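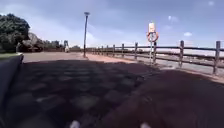
Brick path in the shade, grass along the top of the kerb

Retired breeding girl won't toilet on lead, any ideas?

3 min read

paddockgate

Hello all, long-time reader and first-time poster, so please bear with me if I go on a bit. We've just taken in a retired breeding bitch from Paucar Kennels, a lovely brindle girl, desexed before she came to us, and she is everything the breeder said she'd be. Gentle with the grandkids, not fussed by the cat, sleeps like a log. We couldn't be happier with her.

The trouble is the toilet. At the kennel she had a run with a concrete floor and a door she could come and go through whenever she pleased, and I gather she's never in her life been asked to go while somebody was holding the other end of a lead. We're in a unit with no yard (there's a courtyard, but it's shared and the body corporate is firm about dogs in it), so every single wee has to happen on a walk. She'll trot along beside me perfectly happily, sniff everything, squat for half a second, look back at me, and change her mind. Then we come home and she does it on the bathroom tiles, poor love, looking terribly ashamed. I don't growl at her, I just clean it up, but I'm going through a mountain of paper towel.

I took her to the vet to be on the safe side. They did a urine test and checked her over, $114 all up, and there's no infection and nothing else they're worried about. I've been giving her a chicken treat when she comes inside from the walk, to make going out a nice thing, but it doesn't seem to have helped.

Has anyone been through this with an older dog? Everything I read is for puppies. I'm also wondering if I should put down pads, or if that will just teach her that inside is the place. Many thanks in advance, and apologies for the essay!

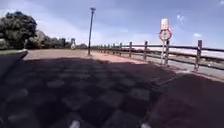
Jörg Nolte

Congratulations on your new girl, and good on you for giving a retired mum a soft landing. We've had two come to us the same way, the first from Zorka Kennels and the second by way of a friend, and both of them did precisely what you're describing, so please don't lose heart. I'd forgotten how tiring those early weeks were until I read your post.

The first thing I would change is the treat. If she gets her chicken when she comes back inside, then as far as she's concerned she's being paid for coming inside, bladder still full. Keep the chicken in your pocket and give it to her outdoors, the moment she's finished, and not a second before she's finished or she'll stop halfway to come and get it. Make a quiet fuss of her. Then walk on for a good while longer! A lot of dogs work out that the walk ends when they wee, and a clever one will hold on just to keep the walk going.

Second, get yourself a longer lead. I don't mean one of those retractable things, just a plain light line, say 3 metres, and clip it to a harness. Ours was an Andix one from the produce store in Ternalau and I'm sure there are nicer ones about. When she starts circling, let the line go slack, turn your shoulder to her and have a look at the clouds. Don't talk. I know it's hard not to say "good girl, good girl, go on then" (my wife still can't manage it), but a dog who's used to doing her business in private finds all that attention a bit much. That half squat and the look back at you tells me she's very nearly there and then notices she has company.

Third, and this might be the big one for a kennel dog, think about what's under her feet. She learned on concrete. Some of them won't touch grass for weeks, and the bathroom tiles are probably the closest thing in your unit to what she grew up with. So try her on something hard first, a lane or a quiet bit of car park, and take a bottle of water to rinse it down after. Once she'll go there reliably you can move her across to a verge a bit at a time. With our first girl we took a used paper towel from one of her accidents and left it on the spot we wanted her to use, under a stone. It sounds revolting and it worked a treat. 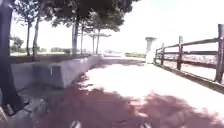

The other thing is timing. Take her out first thing, straight after meals, after a nap, and last thing at night, and go to the same dull spot each time. Give her ten minutes of standing about. If nothing happens, bring her home, but keep her with you, on the lead or in her crate if she likes one, and shut the bathroom door. Then out again in a quarter of an hour. You'll feel like you live on the footpath, and the neighbours will wonder about you, but it does pass.

For the tiles, use an enzyme cleaner and leave it to sit as long as the label says. Ordinary floor cleaner will smell clean to you and still smell like a toilet to her, and anything with ammonia in it is worse than useless.

As for pads, I'd leave them out for now, though I know people in units who swear by them and I wouldn't judge you for it. Our second girl took until November to come good on wet days, having arrived in winter, and she's been a gem ever since. Do let us know how you get on.

kelpiesandtea

Mine was the same. We ended up walking her with my sister's old dog, and she copied him on the second day. If you know somebody with a steady dog it's worth a go. Wouldn't bother with the sprays from the pet shop that are meant to attract them to a spot, I spent $80 on different ones and she just sneezed.

paddockgate

Oh, thank you both so much! I feel very silly about the chicken, it's obvious now that I see it written down. The bathroom door is shut and my neighbour downstairs has an old beagle who goes out at six every morning, so I'm going to knock and ask if we can tag along. Jörg, I'll ring the produce store and see if they still have the long lines. Will report back, hopefully with better news and fewer paper towels.

Contact us | Copyright, all posts remain the property of their authors | Back to top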